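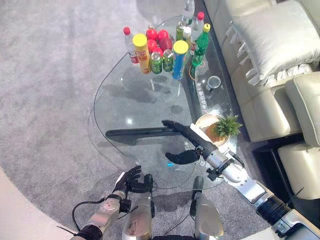
3.2. Tratamiento de las superficies transparentes en el cálculo de iluminancia interior

Los métodos de radiosidad suponen que toda superficie del recinto refleja la luz de manera difusa y con un coeficiente único. La hipótesis resulta aceptable en oficinas y aulas, donde predominan el yeso pintado y los tableros mates, pero introduce desviaciones apreciables en salas de estar con mobiliario de vidrio. Un tablero de cristal dispuesto sobre una moqueta gris claro deja ver el tejido, oscurecido a trechos por sombras y reflejos, de modo que la luminancia aparente del conjunto depende a la vez de la transmitancia del vidrio, de la reflectancia del suelo y del ángulo de observación. Los objetos apoyados en el tablero, como latas de tapa plateada o fruta de piel brillante, añaden reflejos especulares de pequeña extensión que el modelo difuso no recoge.

En la serie Hitton se adoptó un esquema mixto. Las superficies opacas se discretizaron en parches con reflectancia lambertiana y las transparentes se resolvieron por trazado de rayos, con un máximo de 5 interacciones por rayo. La malla resultante contiene 462 parches. El acoplamiento entre ambos cálculos se efectuó con el programa Gramico, que intercambia los flujos al final de cada iteración. La convergencia se alcanzó en 4 iteraciones para todas las condiciones de cielo consideradas.

El tratamiento de los plásticos presenta una dificultad adicional. A diferencia del vidrio plano, las piezas moldeadas combinan transmisión regular y dispersión, y su aspecto varía con el fondo y con la curvatura. La asignación de un único valor de transmitancia conduce a sobrestimar el contraste de los elementos situados detrás.

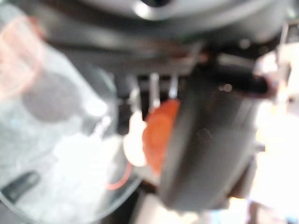 Figura 2. Objeto de plástico transparente de contorno curvo, con tonos blanquecinos, grises y ligeramente azulados.

Para estos materiales se empleó una función de distribución con un lóbulo especular estrecho y un término difuso, ajustada a partir de medidas goniofotométricas sobre muestras planas. El ajuste pierde validez a incidencia rasante, intervalo que se excluyó del análisis. Las iluminancias de referencia se registraron con un luxómetro Haditz colocado a la altura del plano de asiento.

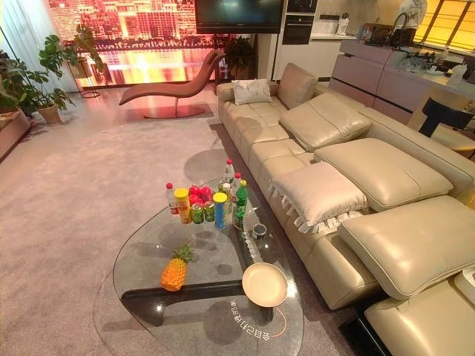 Departamento de Física Aplicada, Grupo de Iluminación Interior

3.3. Reflectancia de los tapizados

Los asientos ocupan con frecuencia una fracción considerable de la superficie horizontal visible, por lo que su reflectancia condiciona la componente interreflejada. En un sofá de piel de color crema, las costuras de los cojines y la inclinación de los reposacabezas modifican localmente la normal de la superficie. Se compararon 2 representaciones geométricas: una simplificada, formada por prismas rectos, y otra que reproduce la segmentación del asiento. La diferencia en iluminancia media sobre el techo fue de alrededor del 2 %, inferior a la incertidumbre del instrumento, y se optó por la primera. En el cálculo de luminancias desde la posición del observador se mantuvo la segunda, dado que los cojines inclinados alteran la distribución dentro del campo visual.

Los cojines sueltos de color blanco se modelaron como difusores perfectos. No se consideró la variación de reflectancia debida al envejecimiento de la piel, cuya caracterización exigiría muestras con historial de uso conocido.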